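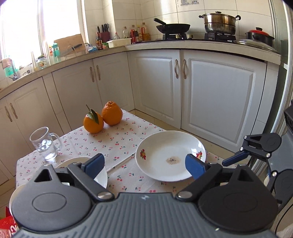

A cherry-print tablecloth has a way of staying in a family. The one on Olaia Marín's kitchen table came from her aunt in Rivas, along with the plates that go on it, and she uses all of it every day. She has no good set put away in a cabinet.

"My aunt kept hers for guests," Marín says. "I think she had guests twice a year."

Marín writes a household column for a small paper in Brenen, and for the past nine years most of it has been about the table after the meal. Readers send her questions about stains, chips, and cloudy glasses. In February she asked them which dishes they used most and which they never touched. She got 42 letters, many of them several pages long. The dishes people never touched were nearly always the ones with a painted rim.

Her own plates are white with fruit and flowers in red and green. Decoration like this can sit over the glaze or under it, and the difference matters at the sink. Color under the glaze is sealed in. Color on top can wear away, first at the edge where plates rub together in the stack. If you run a fingertip across the pattern and feel a slight ridge, it is probably on top, and that plate should be washed by hand.

She clears the table in the same order each time. Glasses go first, then small plates, then the big ones. Crumbs come off with a dry cloth before any water is involved. A plate with something stuck to it gets a spoonful of water and a drop of soap in the middle and stays where it is while she does the rest.
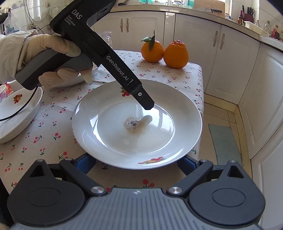 The soaking should be short. Anselmo Segura, who repairs china at a shop called Tuver, says people leave plates under water overnight and then wonder about the brown lines. Old glaze often has fine cracks in it, and water carrying grease or tea gets in through them. Ten minutes is plenty for most things, he says. He has about 600 pieces on his shelves waiting for repair, and he would rather see fewer of them.

Segura also has opinions on stacking. Put a paper napkin or a circle of felt between plates, keep the stack low, and don't set bowls on top.

The cloth gets less attention. Marín shakes it out the back door after lunch and washes it warm with the towels. Red prints can run the first time, so a new one goes in alone. Fruit juice gets cold water right away – orange is easy, cherry takes longer. She irons it only when her aunt is coming.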